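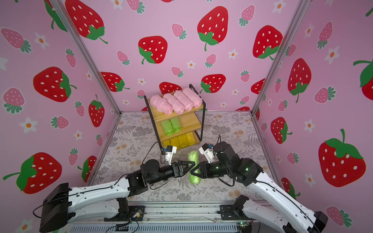 Wallpaper is a covering for interior walls, sold in rolls and fixed with paste. Most patterns repeat at a set distance, called the drop, and neighboring strips must be lined up so the design carries across the seam. In a straight match the pattern meets at the same height on every strip. In a half-drop match every second strip is shifted down by half the repeat, and more paper is wasted.

Fruit and flower designs have long been used in kitchens and bedrooms. Small prints hide uneven walls better than stripes do. The Rashti pattern book, compiled by Manouchehr Arabzadeh, lists 579 designs, 19 of them with berries.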